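Drumdale Sort Kit: data card and setup notes
Maintainer: Hugo Peñalver
Package: drumdale-sort, evaluation release

Scope

The Drumdale Sort Kit is a tabletop sorting package for humanoid platforms with multi-fingered hands. It includes two woven baskets, a set of small objects, label sheets and the Rilent recording client. The platform and the table are not included. This card covers the evaluation recordings made with a tethered humanoid at a white standing desk.
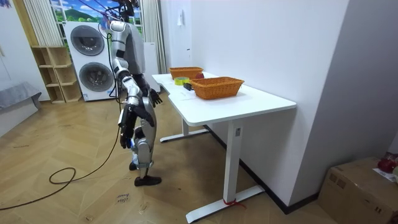

The desk should stay at one height for a whole session. Rilent stores the height once, at session start, and does not check it again. Route the tether behind the platform and leave enough slack for a step in either direction.

Task definition

One episode is one attempt to move the fruit into the basket behind the sheet marked "fruits". Objects are picked one at a time, and the basket starts empty. The operator ends the episode by hand — there is no automatic success detector in this release.

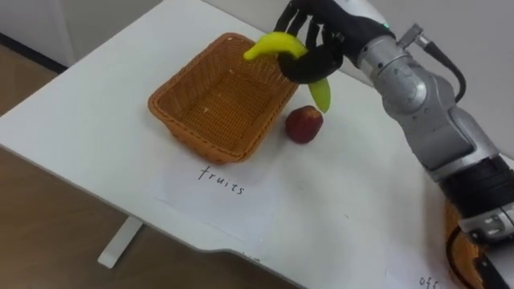

Page last changed: August, by hpenalver

Recording

Sessions run at 30 frames per second. Head and fixed views are stored as separate streams with a shared clock. Joint states go to a separate log. The default buffer is 32 GB; smaller disks will drop the fixed view first.

Labels

Handwritten sheets are supported. Tape them flat, in front of the basket they refer to. Skomero, the optional label reader, expects lowercase words and returns an empty string for any sheet partly hidden by the arm.

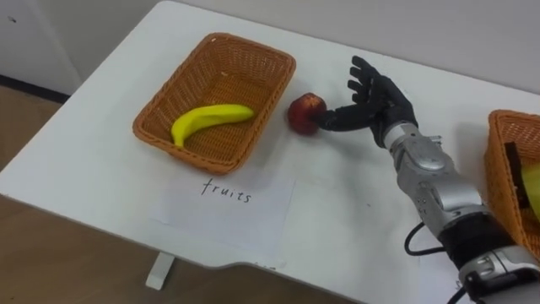
Apples need a wider hand opening than bananas. Set grasp_preset to 2 for round objects and 3 for long ones. The presets change finger spread and closing speed only; approach height is set in the platform config.

Known issues

Clock drift between views after a client restart. Restart both streams together.

Woven rims produce noisy depth edges. The Bustamante filter helps but slows export.

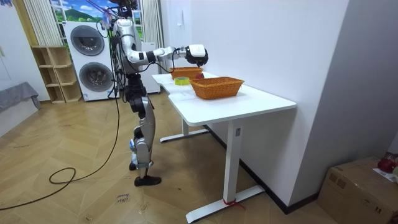
Keep spare tape and tools out of the reach zone before starting a run. The client treats every item on the desk as part of the layout and writes it to layout.json.

Support

Send logs and layout.json with each report. Tickets are reviewed on Tuesday.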